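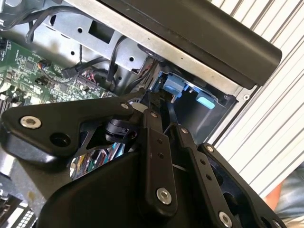
Teaching by hand: a morning with Hina Rana

Hina Rana had warned me that I'd spend most of my visit looking into the insides of an old computer, and she was quite right. She leads the demonstration work at Sultarach, a small firm in Rallthorpe that teaches robot arms to take desktop machines apart and put them together again, and she's as happy talking about hard drives as other people are about their gardens.

"I started out writing every move as code," she told me, once we'd found somewhere to put our tea. "Every single one! It took me weeks to get one drive out of one make of computer. Then a friend at Mayrhofer let me steer an arm by remote control for an afternoon, and I came home and threw most of my code away." 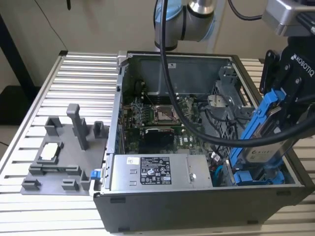 Remote control is what she trusts for the fiddly jobs now, and she could talk about it all day (I rather think she did). The person steers, the arm follows, and every movement is recorded for the robot to learn from later. Getting a drive in its blue caddy down into the cage is her favourite lesson, as there's so much feeling in it. "You come down a touch crooked, you notice, you put it right – and I want the putting right kept in. A perfect run teaches very little."

So how many goes does it take? The set she's working through at Wendotberg's request has 147 demonstrations in it so far, and she would like around 2,000 before she calls it finished. No one steers for more than 25 minutes at a stretch, by her own rule. "After that your hands get lazy, and the robot will learn lazy hands from you just as gladly."

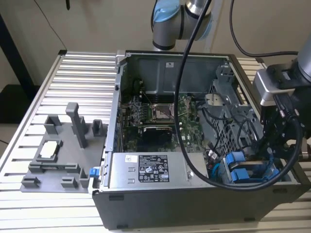 The open tower, with the fixture tray beside it.

I asked about the other way of doing it, where you take hold of the arm itself and walk it through the job. She's fond of that too, for big, simple movements, and she still starts new people on it so that they get a sense of how the joints like to bend. For anything inside the case, though, she finds her own shoulders get in the way of what she's trying to see, and she'd sooner sit back with the controls. 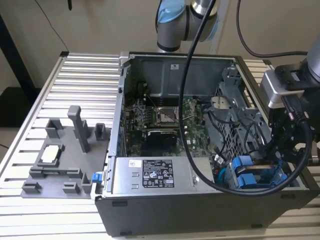

New people also tend to hurry, she said, and she has a soft spot for the ones who don't. Her best pupil came from 40 years of mending clocks and barely spoke for the whole first session. "Lovely slow hands," she said, and poured us both another cup before going off to look for her notes on the next run.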